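Pollov Section Model Kit, Reviewed

I teach a second-year studio two days a week and run a small practice the rest of the time, so I go through a lot of model-making supplies. The Pollov kit was recommended to me by Niall Niven, who used one for a library competition in Watedstead last spring. He had the large version. I bought the standard one and have now built four models with it, three for a housing project and one for a student demonstration.

The kit is meant for sectional models at a fairly small scale. You get a slotted base, a set of uprights that stand in the slots, clip-on floor plates and 16 sheets of card in three thicknesses. The idea is that the base and uprights stay and the card gets used up. You cut your section profile, slide it between two uprights, and add floors behind it. When the design changes, you pull the profile and cut another.

Setup

My first model took most of an afternoon, and a good part of that went on working out the slots. The printed instructions cover one arrangement only, with the cut facing the long side of the base. If you want to cut across the short side you have to move the end rails, and the booklet does not mention that the rails are handed. I had them on backward for an hour. After that first build, setup came down to a few minutes.

The slots are tight. The middle thickness of card goes in cleanly and stands straight. The thinnest sheet leans a little unless you double it, and I ended up doubling it every time. The thickest has to be pushed, and on my second model I crushed a corner doing so. Sanding the bottom edge of the card lightly fixes this.

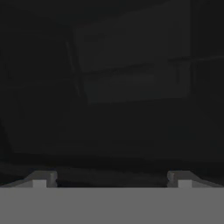 In use

For quick studies the system works well. On the housing project we were arguing over a stair and whether the landing could borrow light from a double-height hall. We cut five versions of that section in one morning and swapped them in and out while the client watched. With glued models we would have made two at most.

The floor plates are less good. They clip to the uprights at fixed heights, and the steps between those heights are too big. A normal residential floor lands between two positions, so you either accept a ceiling that is visibly too tall or cut small packing strips. I cut strips. Audrey-Anne Després, who shares our workshop, gave up on the plates and uses her own, glued to the back of the profile. Her models look neater than mine, although they lose some of the speed.

Stepped or sloping sites are hard. The base is flat and there is no part for building up ground, so you need foam or stacked card underneath, and then the uprights no longer reach full height. Pelletier makes an older kit with an adjustable base that handles slopes better, but its uprights are thick and they block the view into the rooms. For flat urban sites I would take the Pollov.

Finish and wear

The card is a warm off-white and photographs evenly. It marks easily, so keep your hands clean. Cut edges stay crisp with a new blade and go furry with an old one - I changed blades after every 12 cuts or so on the thick sheets.

After four models, two of the clips have loosened and one upright has a slight bend. Everything else is holding up. Replacement clips come in packs through Gremuleck, and my order arrived on a Friday, the same week I placed it. Card refills are the bigger expense over time, though any card of matching thickness will fit.

Price

I paid 110 dollars for the standard kit. That is a lot for a student, and I would tell a student to share one among a group. For an office that tests sections often, it is reasonable. If you only make one presentation model at the end of a job, buy good card and glue instead.

I plan to keep using mine for early design work, with my own floor plates from now on. A base with closer slots and a second set of clip heights would fix most of my complaints. I wrote to Pollov about both in July and have not heard back yet.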